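Übungszelle Nirnis, zweiarmig
Leihgerät für Schul-AGs, Vereine und Wettbewerbsteams

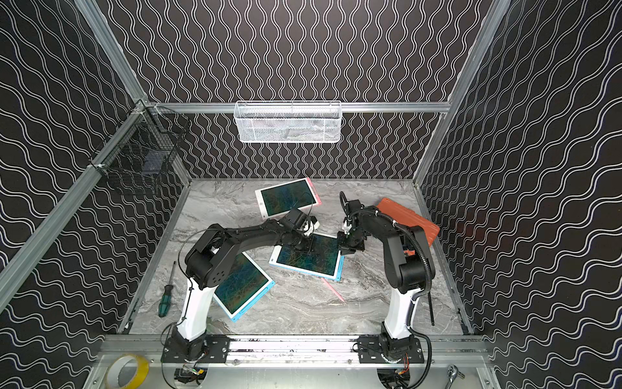

Die Nirnis ist eine Übungszelle mit zwei Roboterarmen, gebaut in der Robotik-AG Flundville und seit Juni auch auswärts zu haben. Sie kann Dinge greifen, anheben, übergeben und fallen lassen. Das Letztere beherrscht sie ab Werk, der Rest ist Gegenstand des Unterrichts.

Artikelnummer: 1673
Ausführung: zwei Arme auf gemeinsamer Frontschiene, je eine schwarze Montageplatte
Rahmen: Aluminiumprofil
Wände: drei Seiten, schwarz mit weißen Wellenlinien
Boden: Marmordekor, grau-weiß
Ablage: Drahtkorb hinten (weiß), Drahtkorb links oben (schwarz)
Leihdauer: 6 Wochen, Verlängerung auf Anfrage
Kaution: 151 Euro
Zustand: gebraucht, und zwar von Achtklässlern

Zum Dekor

Die häufigste Rückfrage betrifft die Wände. Ja, die gehören so. Nein, es gibt sie nicht in Beige. Renu Pandey hat das Muster ausgesucht und verteidigt es bis heute. Wer länger als eine Doppelstunde davor sitzt, gewöhnt sich daran oder meldet sich zum Kabelsortieren. Der Marmorboden stammt aus derselben Einkaufsrunde und verleiht auch misslungenen Greifversuchen eine gewisse Würde.

Aufgabensatz »Schreibtafeln«

Zum Lieferumfang gehört der Aufgabensatz von Todor Pavlović, mit dem unsere AG das ganze Halbjahr bestritten hat. Man braucht dafür Schreibtafeln von der Sorte, auf der Kinder im Auto kritzeln, und einen Stift. Die Aufgaben im Einzelnen:

Stufe 1: Tafel mit einem Arm verschieben, ohne sie vom Boden zu heben.
Stufe 2: Tafel mit beiden Armen anheben und wieder ablegen, Bildschirm nach oben.
Stufe 3: Tafel wenden. Ein Arm hält, der andere greift um.
Stufe 4: Stift aufnehmen und auf die Tafel schreiben. Was dort steht, sollte ein Unbeteiligter lesen können.

Stufe 4 hat bislang ein einziges Team bestanden. Das Wort war »Wiko«, der Name des Teams, und der Unbeteiligte war der Bruder der Teamleiterin. Lumturie Leka hat die Wertung trotzdem durchgehen lassen, im Protokoll steht dazu »mit Wohlwollen«. Seitdem gilt die Regel, dass das Wort vorher gezogen wird.

Die Tafeln sind schon beschrieben, überwiegend in Grün und Blau. Löschen lohnt nicht, nach einer Stunde sehen sie wieder so aus. Wer den Wettbewerbsmodus fährt, legt die Tafeln nach Plan aus: Mitte, hinten, links, rechts. Die rechte darf mit der Rückseite nach oben liegen, das gibt Punkte bei Stufe 3.

Wettbewerbswertung

Ein Durchlauf bringt höchstens 1000 Punkte. Abzüge gibt es, wenn die Arme sich berühren, wenn eine Tafel aus der Zelle fällt und wenn jemand mit der Hand nachhilft und behauptet, das sei der Arm gewesen. Werkzeug, das in der Zelle liegen bleibt, gilt als Hindernis und wird nicht extra vergütet. Die Teams fragen das jedes Mal.

Elektronik

Die Platinen sitzen unterhalb der Schiene, eine Gruppe je Arm. Das ist praktisch zum Nachsehen und leider auch praktisch zum Anfassen. Bitte vor dem Umstecken ausschalten. Edgardo Lumanlan hat ein Merkblatt dazu geschrieben, das mitgeliefert und erfahrungsgemäß als Erstes als Unterlage für Getränke benutzt wird. Ersatzkabel sind gegen Aufpreis erhältlich und sollten gleich mitbestellt werden.

Nicht im Lieferumfang

Rechner, Tisch, Geduld. Schraubendreher, Ratsche und Klebeband bitte selbst stellen, unsere behalten wir. Kabelbinder legen wir großzügig bei. An der Zelle sind bereits welche verbaut, und wir rechnen damit, dass es bei Ihnen mehr werden.

Transport

Abholung bei der Firma Ionescu im Hof, Rampe vorhanden. Die Zelle wird im Ganzen transportiert, mit eingeklappten Armen und leeren Körben. Zwei Personen tragen, eine dritte hält Türen auf. Aufrecht lassen, auch wenn sie liegend besser in den Kombi passen würde.

Anfragen an Mahfuz Sivakumar, Robotik-AG Flundville. Bitte Schulform, Gruppengröße und gewünschten Zeitraum angeben. Antworten kommen meist nach 16 Uhr, vorher hat er Unterricht.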